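Chapter 6
House Rules: Writing Standards People Will Follow

What this chapter covers
The difference between a standard and a house rule
Marking out and keeping a work area
Cables, cloths and other things that wander
Who may press the button
Keeping a log that someone can read

Every robot cell has two rule books. One is printed, bound and kept on a shelf at a height that discourages browsing. The other lives in the heads of the three people who run the cell, and it says things like "don't lean there" and "wait for the second beep." The first book is the one the auditor asks for. The second is the one that keeps your knuckles intact. Most of this chapter is about getting the two to agree with each other.

Shalini Sisodia ran into the problem in her first August at Prumach, where she had been hired to tidy up the paperwork for a row of tabletop cells. The safety manual ran to 88 pages. Section 17 dealt with cable routing and told the reader to consult the section on work surfaces, which told the reader to consult Section 17. The operators had solved this by never opening either. When she asked one of them where the rule about loose cables was written down, he pointed to a strip of tape on the bench. The tape said NO.

It was a better rule than the one in the manual. It was short, it was in the right place, and it could be read by a person with both hands full. It did have one fault: a newcomer had no way of learning what the NO referred to. (Two earlier newcomers had taken it to mean coffee.)

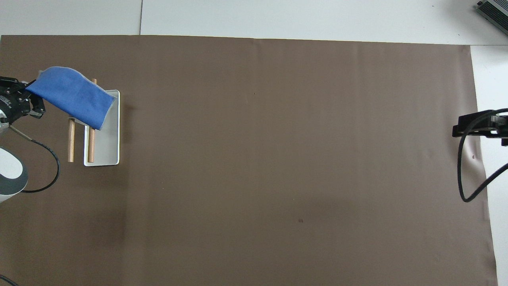
Sisodia threw out very little. She went from bench to bench and asked the same four questions at each. What can the arm reach? What is allowed to be inside that reach when it moves? Who checks? What do they do if the answer is wrong? The fourth question produced the longest silences. At the Girnar bench, the agreed response to an unexpected object in the work area turned out to be "shout," with no indication of whom to shout at.

We will use her four questions throughout the chapter, and you will be asked to apply them to a cell of your own. A few terms first.

Reach. Everything the arm and whatever it is holding can touch. Students tend to forget the second half. A gripper holding a cloth has a larger reach than an empty gripper, and a cloth is under no obligation to hang the same way twice.

Clear zone. The part of the work surface that must hold only what the task calls for. A clear zone with a screwdriver in it is a storage area.

Slack. The extra length a cable needs so that the arm can move freely. Too little and the connector comes out. Too much and the cable joins in the task. A good house rule tells you how to check slack at both ends of the arm's travel, with the arm moved slowly and a hand near the stop.

Sign-off. A named person agreeing that the cell is ready. "The team" is not a named person.

The Mathur log, which we will meet in Section 6.3, contains 3924 entries made over the life of a single cell. Around 1000 of them consist of the word "fine." The remaining entries are a good deal more useful, and we will look at what made their authors write more than one word. Part of the answer is that the form changed halfway through, and the new one had no box large enough for "fine" to look complete.

Before you read on
Find the written rules for a machine you use, at work or at home. Pick one rule and watch whether people follow it over the course of a morning. If they don't, write down what they do in its place and ask them why. Bring your notes to the discussion of the Jalunia case at the end of Section 6.2.

6.1 Standards, House Rules and Habits

A standard is written by people who have never seen your bench. This is its strength, and you should resist the urge to hold it against them. It has to work for a palletizer and for a machine that folds napkins, so it speaks in general terms and leaves the particulars to you. The house rule supplies those particulars. It names the bench, the tool and the person, and it should fit on a card that can be read from where the operator stands.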